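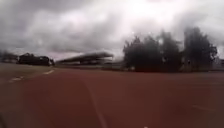
Incidencia: deriva lateral del seguidor de línea en pista de atletismo
Proyecto: Julledlow
Abierta por: Glykeria Kokkinos
Componente: estimador de carril (Moschos)
Estado: resuelta, pendiente de repetir la serie larga

Síntoma
Con cielo cubierto, el estimador pierde la línea blanca del carril y se engancha a las marcas discontinuas del borde interior. El vehículo corrige hacia la izquierda y el operador tiene que intervenir. Cuatro intervenciones en la serie del miércoles.

Configuración
Cámara fija, exposición automática, ventana de 200 fotogramas para el filtro temporal. Pesos entrenados por Fundisar con 2.000 imágenes de pista, casi todas a pleno sol.

Registro
09:40. Se reproduce con los datos grabados. Descartado el control: la consigna ya llega desviada.
10:15. Exposición medida solo en la mitad inferior. El cielo deja de dominar la medición y mejora el contraste entre línea y superficie rojiza. La deriva persiste en curva.
11:30. Revisada la máscara de segmentación. Los trazos del borde puntúan más que la línea continua por falta de penalización de discontinuidad.
12:50. Añadido el término de continuidad en la función de coste. Línea correcta en el 89 % de los fotogramas de la serie, sin saltos al borde.

Pendiente
Stitico pide la misma prueba con la ventana original y sin el recorte de exposición, para separar el efecto de cada cambio. No cerrar hasta adjuntar ambas curvas.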